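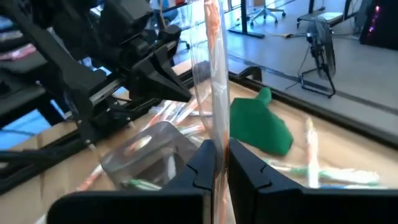 ## The Great Toothbrush Sort

I buy toothbrushes like some people buy candles, and by 5th July I had enough to stock a motel (a small one, but still!). So I spread everything out, wrappers on, and started sorting into clear bins.

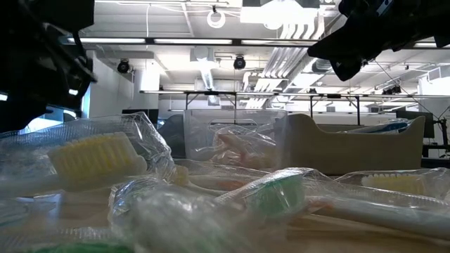 I tried going by bristle color first, which was fun for eight minutes. Handle color went faster, and the blue-and-white ones got a bin to themselves.

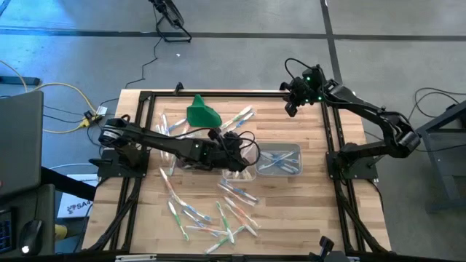 **Should the wrappers stay on?**

Leave them on until you need a fresh brush, then open one at a time.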